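4.2 Gripper comparison in the simulated kitchen
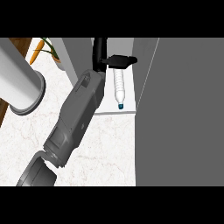

The second set of trials was designed to separate the effect of the gripper from the effect of the controller. In Section 4.1 both were changed together, and the results could not be assigned to either one. For the trials reported in this section, the arm model, the starting poses and the time limit were held fixed. Only the gripper model and the controller were varied, and each gripper was run with each controller.

Two parallel grippers were compared. The first, referred to as Clunon, has a short stroke and a stiff jaw model. The second, Getix, opens wider but closes more slowly, and its jaws are allowed a small amount of give at the contact points. Both were run under the Panasiuk controller, which tracks a planned path at the joint level, and under the Altton controller, which corrects the position of the wrist at each step using the estimated pose of the object. Contact settings were tuned once for each gripper before the trials began and were not changed afterward.

Each pairing of gripper and controller was run 200 times. The target object was a plastic bottle with a screw cap, laid on its side on a white shelf surface next to a tall grey panel (Figure 3). This placement was chosen because it limits the directions from which the wrist can approach. A trial was counted as a success if the bottle was lifted clear of the surface and held until the end of the time limit. A trial was counted as a failure if the bottle was dropped, if it was never lifted, or if any link of the arm touched the panel with more than the permitted force.

Figure 3. Simulated test setting. The black parallel gripper is above one end of the bottle, with the shelf surface beneath it and the grey panel to the right. A carrot and a potted plant are visible at the upper left.

The choice of controller had a larger effect than the choice of gripper. Under Altton, both grippers succeeded in more than 80 percent of trials, and the difference between them was small enough that we do not consider it meaningful. Under Panasiuk, Clunon fell well below that level while Getix lost less ground. Most of the additional Clunon failures were cases in which one jaw met the side of the bottle before the other and pushed it out of reach. The wider opening of Getix left more room for error in the planned path, and the same offset in the bottle's position often still ended in a successful grasp.

Time to grasp showed the opposite pattern. Getix took about 9 percent longer than Clunon under both controllers. The delay came almost entirely from the closing phase, and the approach phase was nearly the same length for the two grippers.

Contact with the panel was rare but was not evenly spread across the pairings. It occurred more often with Getix, whose open jaws take up more space beside the bottle. Reducing the opening before the approach removed most of these contacts in a short follow-up run, at the cost of some of the tolerance described above. The follow-up run is not included in the success rates given here.

Two limits of these trials should be noted. The bottle was modeled as a rigid body, and the simulator therefore does not reproduce the way a thin plastic wall bends under the jaws. This may favor the stiffer gripper. In addition, the bottle's pose was supplied to the Altton controller with only a small amount of added noise. Boonsong Bunnag repeated part of the comparison with a higher noise level, and those results are given in the appendix.

Section 4.3 applies the same procedure to upright objects, using the Altton controller only.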